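Workshop Tips: House Rules for Running an Arm Around Drawers and Snacks

Updated Sep 24, 2025. Filed under Workshop > Arms and Grippers

Quick list this time. These are the rules we keep taped inside the door of the Holtov Street shop, typed up after enough people asked. Most of it is for small arms doing household chores, opening drawers, picking up cans, clearing a plate. Not industrial stuff. If you've got a big arm behind a fence you have a safety person for that, go ask them.

Take what works, skip the rest.

Before you power up

Walk the floor first. All the way around the cabinet, not only the side you stand on. Cables, adapters, bottles, wrappers. Anything a foot or a wheel can find, it will find.

Stop button in your hand or on your belt. Not on the bench across the room. Test it cold, test it again with the arm live.

Sleeves up, lanyards off, long hair tied. Rings too if you'll be reaching near the fingers.

Say "live" out loud. Everyone in the room says it back. Sounds silly for the first week.

Speed cap on. Ours is 22 percent for any new task and it stays there until one person has watched 14 clean runs in a row. A bump resets the count. So does a dropped can, yes even if it didnt dent.

Tape on the floor

Two lines. Inner line is the arm's full reach with the gripper open, plus a forearm. Outer line is for people who are just watching.

Measure the reach with the gripper you're really using. Swapped the fingers? Measure again. Pads add length.

Use the cloth kind of tape. The shiny plastic stuff curls up in a month and then it's a trip hazard of its own.

Drawers

Handles first. Tug each one by hand, check the screws. A loose pull twists in the fingers and the program has no idea.

Write down the starting state of every drawer: shut, open, or part way. Part way counts as open. "Sort of closed" is how you get an arm catching a drawer front on the way by.

Only one drawer open at a time unless the cabinet is fixed to something. A light cabinet on legs will tip with a couple pulled out, and with force behind the pull it goes faster than you'd think.

Never hold a drawer steady for the arm. Never. Stop, fix it, restart.

Come in level with the handle. Coming down from above you clip the edge of the top, and that edge is harder than your finger pads.

Set the pull force low and work up. Felt dots inside the drawer if the slam bothers you.

Tabletop items

Cans: sealed and full, or empty and rinsed. Nothing in between. Half a can of soda in a wrist joint is a bad afternoon and a sticky one.

Chip bags: keep them sealed, with air in. Once a bag has gone limp it behaves like a diferent object, so label it as a different object in your log.

Paper plates slide. If the task needs the plate to stay put, one small loop of tape under it. If the task is picking the plate up, obviously no tape.

Shiny tops throw glare. Turn the lamp, move the cabinet, or lay down a matte mat. Look at the top from where the arm's camera sits, not from where you sit.

Leave a hand's width clear at the front edge. Things end up on the floor from there.

Don't eat the props. Somebody always does. Keep a second bag in the kitchen with PEOPLE written on it.

The plate, two snack bags and a soda can are up top, the middle drawer is part way out, and the fingers are in close at the right side. Look at the floor too, there's a wrapper and bottles down on the left and a power adapter on the right. All of that goes on the walk-around list.
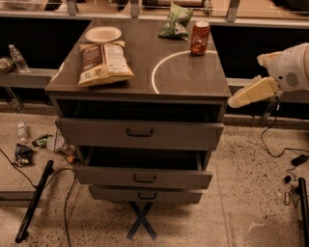

Cables and power bricks

Bricks off the floor. Hook and loop strap, stuck to the stand or under the bench. A brick on the floor gets kicked, and the plug goes with it.

Leave slack near the arm, no slack anywhere else. Run the arm through its whole range by hand or at crawl speed and watch the cable the entire time. Tight at any point, redo it.

No cable crosses the walking side. If it has to, cover it with a floor strip. Rug doesnt count.

Label both ends. Masking tape and a marker is fine. We number ours, and 165 is the one for the wrist, no we don't remember why.

Stand legs stick out further than you think. Bright tape on the tips.

When something drops

Stop the arm. All the way, not paused. Pause means it can start again.

Wait for the light to change. Then go in.

Pick up everything on the floor while you're in there, not just the thing that fell. Wipe up anything wet, dry it, check it with your hand.

Put items back on their marks. Small pencil ticks or dots of painter's tape on the top work great.

Back behind the line. "Live." Go.

Wiping down

Finger pads: damp cloth, drop of dish soap, dry fully. No solvent on soft pads, it eats them and you won't notice til they crumble.

Cabinet top: same cloth, different side. Chip grease makes cans skate.

Grilles and vents on the arm: dry brush only. Never spray. Spray the cloth if you must.

Do it at the end of the session. Morning you will not want to.

The log

One line per session. Who ran it, what speed, what fell, what got changed. Paper is fine, ours is a Sorkow notebook with a pencil on a string.

Near misses go in too. Those are the useful lines. Last May we had nearly 2896 runs in the book and the drawer section above came almost entirely from the near misses.

Changed the fingers, the pads, the cabinet or the program? New page.

Kids, pets, visitors

Outer line, always. No kid inside the outer line with power on, and no "just for a second".

Cats ignore tape. Shut the door.

Visitors get the stop button shown to them before anything moves. They should know where the second one is as well.

Going home

Arm parked low, gripper open and empty. Power off at the wall, not the software switch. Drawers shut, floor picked up, trash out (open chip bags bring mice).

More tips: Sharpening a block plane on glass / Getting tape residue off a painted bench / The Valtonero clamp rack, part 2 / Sorting screws without losing a weekend

Printable version of the door sheet is on the MacDonald hall board, grab one from the folder. If the folder's empty leave a note and we'll run more.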